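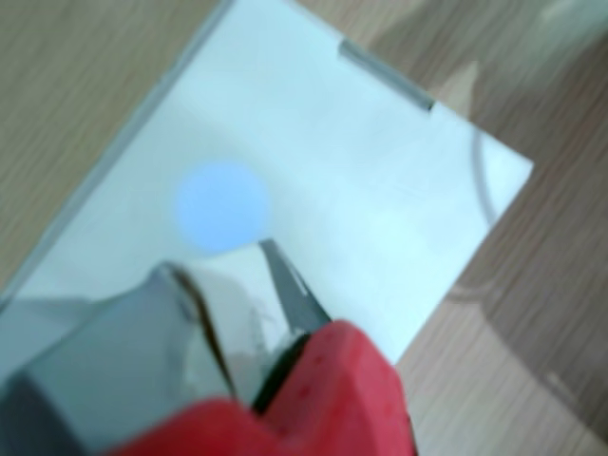
What does the Wolde Giving Fund pay for?
It pays the running costs of small charities: rent, power, insurance, bookkeeping and wages. Grants run for 2 years and are not tied to a single project.

WOLDE GIVING FUND OPENS MARCH ROUND WITH REVISED PAYMENT TERMS

August 10, 2023

The Wolde Giving Fund has released the terms for its next grant round, which opens in March. The round is the first to use monthly donor pooling, a method tested over the past year with 568 regular donors.

Under the pooling method, each donor sets a fixed monthly amount and chooses one of three fields: food relief, literacy or home care for older people. Gifts in each field are combined and paid to charities every quarter. Donors may change field or stop giving at any time before the monthly cut-off. Gifts already pooled are not returned, except where a payment was made in error.

During the test period the fund made payments to 43 charities. Each had an annual income below the fund's ceiling and filed one short report at the end of the period. The report form has since been cut from nine pages to four.

"Small charities told us that the timing of a payment mattered as much as its size," said Nuria Berhe, director of the fund. "A quarterly payment on a known date lets them sign a lease or keep a staff member on."

The fund also asked donors why they gave each month and whether the habit had changed anything in their own lives. It received 186 written replies. The most common subject was contact with the charity itself, through visits, letters or unpaid work. Several donors wrote that they had begun giving time after a year of giving money. The replies were not drawn from a random sample, and the fund makes no claim that they apply to donors in general.

"We read them as letters and sorted them by subject," said Getachew Bogale, who manages donor records. "A summary will go to everyone who wrote in."

Payment processing will move to Veltier before the round opens. Existing donors do not need to enter their details again. Receipts will be sent by email within five working days of each gift, and a yearly statement will be posted on request. Processing fees are met from a separate reserve and are not taken out of gifts.

Applications will be assessed by a panel of Mahlet Hadgu, Tolera Mamo and Emiliano Herrera. Panel members must declare any link with an applicant and leave the discussion of that application. Unsuccessful applicants will receive written reasons and may apply again in the following round.

Guidelines, the report form and the panel's scoring sheet are available from the fund's office on request. Programme enquiries should be marked for the attention of Mahlet Hadgu, and media enquiries for Nuria Berhe.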